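Imprimir | Enviar por e-mail

Clarton troca bancadas da sala de montagem e adia reabertura para abril

12 de dezembro de 2021 — Por Danang Nair

Sala de montagem da Clarton já de bancada nova. Tampo amarelo, comprido, estrutura metálica preta por baixo. As mesas antigas saíram na semana passada, sem cerimônia, e a maior parte foi doada à escola técnica do bairro.

O pedido à Flollier, que forneceu o mobiliário, foi de 130 metros de tampo para o prédio inteiro. Chegaram 100. O resto fica para o ano que vem, segundo Dimas Tarigan, responsável pela obra. "A sala da frente está pronta, a de trás tem parede pintada e mais nada", disse ele por telefone.

O amarelo dividiu opinões. Tarigan defende: peça preta em tampo escuro some, e quem trabalha ali passa o dia procurando coisa pequena. Parte da equipe queria cinza. Perdeu a votação.

O piso também é novo — placas de carpete listrado, em tons de cinza, assentadas em sentidos alternados. Foram 281 placas só nessa sala, colocadas em dois dias. Reclamação já tem: parafuso que cai no listrado é difícil de achar. A Clarton estuda um tapete liso debaixo das bancadas, sem prazo.

Falta ainda a iluminação do corredor, as tomadas da parede do fundo e a sinalização. O armário de ferramentas vem da Raju, que atrasou a entrega duas vezes. Procurada, a empresa não respondeu até o fechamento desta nota.

Reabertura para visitas: abril, com inscrição na portaria. Até lá entra só quem trabalha no prédio. Os cursos de montagem que estavam marcados para este mês passam para a unidade Madonness, com as mesmas turmas e os mesmo horários. São 200 inscritos, todos avisados por e-mail — quem não recebeu deve ligar para a secretaria.
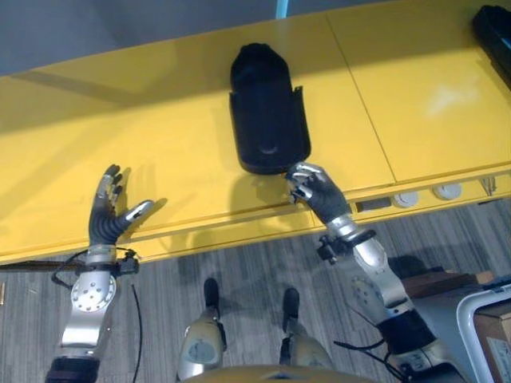
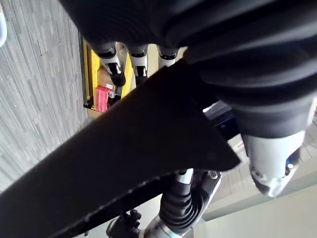
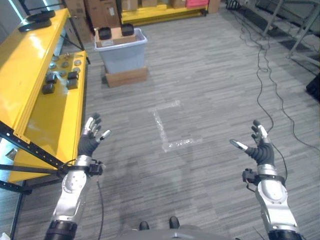
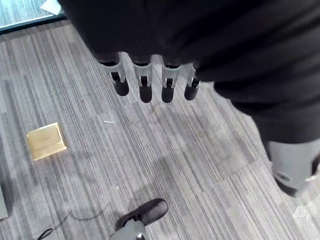

CIDADE | OBRAS E REFORMAS

Leia também
Madonness amplia horário da biblioteca
Rua da feira terá mão única a partir de segunda
Escola técnica recebe mesas e abre vagas para marcenaria
Inscrições para o curso de solda vão até sexta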